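Lapboard

A lapboard is a small dry-erase board made to be held in the hands, rested on the knees, or laid flat on a table. It is the portable form of the wall-mounted whiteboard and is used mainly in classrooms, in meetings, and at home for lists and messages. Other names include mini whiteboard, student whiteboard, and response board.

History

Lapboards took over a role that had belonged to the writing slate, a thin piece of stone in a wooden surround that schoolchildren wrote on with a slate pencil. Slates were gradually replaced by paper exercise books. Small boards returned to classrooms after dry-erase markers became common, first as offcuts of larger sheets and later as a product in their own right.

Construction

The usual lapboard is a flat rectangular panel with a smooth white face. The core may be hardboard, solid plastic, or foam sheet. The writing face is a coating or a bonded film that keeps marker ink from soaking in. Corners are often rounded, which makes the board safer to pass around and less likely to chip. Many boards have a printed line close to the edge, while others have a raised plastic rim. The back can be left plain, given a second writing face, or printed with a grid, ruled lines, or music staves. 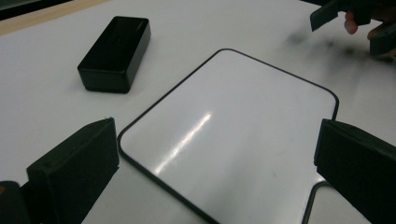
White dry-erase board with rounded corners and a thin black border, lying on a white tabletop.

A glossy face wipes clean more easily than a matte one but reflects ceiling lights, and writing under a bright reflection can be hard to read. Tilting the board toward the reader usually moves the reflection away. Matte faces reduce glare and wear down marker tips faster.

Sizes and sale

Boards for younger children are close to the size of a sheet of letter paper. Larger ones are meant for group work. Schools generally buy them in sets, often with a marker and a small eraser for each board. The Vomell classroom set holds 25 boards, and the Rokari set holds 16 boards with a printed grid on the back. Skondska sells single boards for kitchen and office use.

Use

In teaching, a question is put to the whole class and each student writes a reply and holds it up, so the teacher can read every answer at the same time. The boards are also used for spelling, arithmetic practice, and drawing. Speech therapists and hospital staff use them with people who cannot speak for a time.

Care

Fresh ink comes off with a dry cloth or felt eraser. Ink left for several days may leave gray smudges, often called ghosting. These can be removed with whiteboard cleaner or a little rubbing alcohol on a soft cloth. Abrasive pads scratch the coating, and scratches hold ink. Boards are best stored flat or upright in a rack, away from heat, as thin panels can warp.

See also

Blackboard
Dry-erase marker
Flip chart
Slate (writing)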